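4.2 Spend-down, the look-back rule, and what families thought they knew

By the time most families in our sample sat down with anyone who could explain long-term care benefits, they had already made two or three decisions that were hard to undo. We read 1,702 intake notes from the elder law clinic in Tirkent, and in note after note a daughter or son had moved money out of a parent's savings account on the advice of a neighbor or a cousin. They meant well, nearly all of them, and we want to say so plainly before going into the numbers, for it is easy to sound scolding when writing about this subject.

The commonest belief was that a yearly gift small enough to escape the federal gift tax must also be safe for Medicaid purposes. The two rules have nothing to do with each other, but they are so often mentioned in the same breath that the mix-up is quite understandable. Of the 26 families we went on to interview at length, 13 held this belief firmly when they first called the clinic, and 5 had made gifts on the strength of it in the months before applying. One mother had helped a grandson with tuition every March and kept every receipt in a kitchen drawer (she was proud of those receipts, and rightly), only to learn that good records show where the money went but do not by themselves make the transfer exempt.

Umali and Sperling coded the interviews separately and then talked through each disagreement, which took a good many afternoons. Where they could not settle on a code, Gál read the transcript fresh and made the call. We were struck by how seldom people asked about the home itself. They worried a great deal over checking accounts, funeral plans and the car, and many simply took it for granted that the house would be lost the day a parent entered a nursing facility. 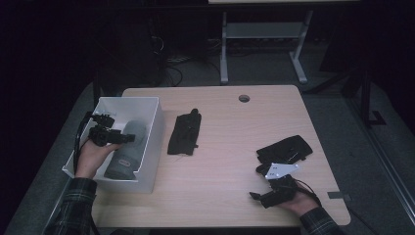 Figure 3. Light wood-grain table with an open white box at left; a gray rolled item lies inside.

Caregivers who had spoken with a benefits counselor before any money changed hands told a calmer story. They still found the paperwork long, and several had to send for old bank statements more than once, but they could tell us in their own words what the look-back period was and why the caseworker kept asking about it. We take up the role of the counselor in Section 4.3, along with the clinic's practice of inviting brothers and sisters to the first meeting.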